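Lakotska Slow Cooker Recipe Set

Version 3, October release. Maintained by Oi-ling Lau.

Summary

Lakotska is a set of 487 slow cooker recipes in plain text, with ingredient lists, steps, cook times and reader ratings stored in separate fields. It was built for testing recipe search and for scaling recipes up or down. All recipes are in English.

Contents

recipes.csv: one row per recipe, 487 rows
ingredients.csv: one row per ingredient per recipe
ratings.csv: 3000 reader ratings, one to five
units.txt: the unit names used in ingredients.csv

Sources

334 recipes come from the Jibrin recipe exchange. The rest were typed in from the Vulivach community cookbook, with permission from the publisher. Ratings exist only for the Jibrin recipes. Reader names were removed and the comment text is not included.

Fields

cook_low and cook_high hold minutes, not hours. If a recipe gives a range, such as four to six hours, the shorter time goes in the main field and the longer one in cook_low_max or cook_high_max. An empty field means the recipe gave no time for that setting. Do not read it as zero.
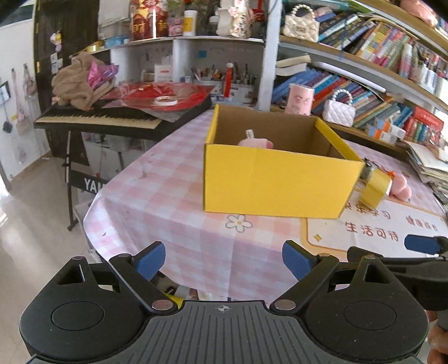 Crock size is given in quarts. 70 recipes did not state a size and are marked "unknown". We did not guess a size from the serving count, which varies too much between cooks.

Package sizes were kept as written. "One can cream of chicken" stays one can, with the weight in a second column if the recipe gave it. Seasoning packets are handled the same way.

Known problems

Frozen and thawed meat are not always told apart in the Vulivach recipes. Check the steps before using the cook times.
Some soups appear twice under different titles. The dup_of column catches exact copies only.
Ratings lean high. Few readers gave a one or a two.

Loading

Files are UTF-8, comma separated, with a header row. The Nostitura meal planner reads them without changes. Spreadsheet programs may turn fractions such as 1/2 into dates, so import the amount column as text.

Changes since version 2

Split cook time into low and high.
Fixed teaspoon and tablespoon mix-ups in the chili recipes.
Removed the photo links, most of which were dead.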